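Ferka 3 Trekking Tent

The Ferka 3 is a three-season tent for up to 3 people. It has two doors, two vestibules and a freestanding pole set, so it can go up on rock or a wooden platform where stakes won't hold. This is the older version with the green fly. Cisar changed the color in March but the poles and the inner tent are the same.

The fly is coated polyester with taped seams. It comes up off the ground a little at both ends, which helps with airflow but lets in some spray if the wind is strong. Pitch it with the low end into the wind. The floor is rated to a 1000 mm water column – fine on grass, but we suggest a footprint for wet or stony ground. The footprint is sold separately.
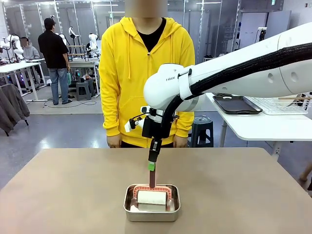
Zip-up hoodie in bright yellow, worn over a black T-shirt.

Poles are aluminum and color coded at the tips. The inner tent clips on, no sleeves. One person can pitch it, though the fly is easier with two. Packed length is 22 inches, so it will ride across the bottom of most frame packs or split between two people.

What comes with it: inner tent, fly, pole set, stakes, four guy lines, stuff sack and a repair sleeve for a broken pole. There is no gear loft. The Isurell loft fits the ceiling loops if you want one.

Customer note from Magdalini Tsakiris: "Used mine on the Koutsoukos trail for a week. Two of us plus packs inside, plenty of room. Three would be snug. The door zipper catches on the storm flap if you rush it."

Item no. 353. Ships in its original bag. Returns accepted if the tent has not been pitched outdoors. For spare poles or stakes, ask for Achilleas Petridis in the parts department.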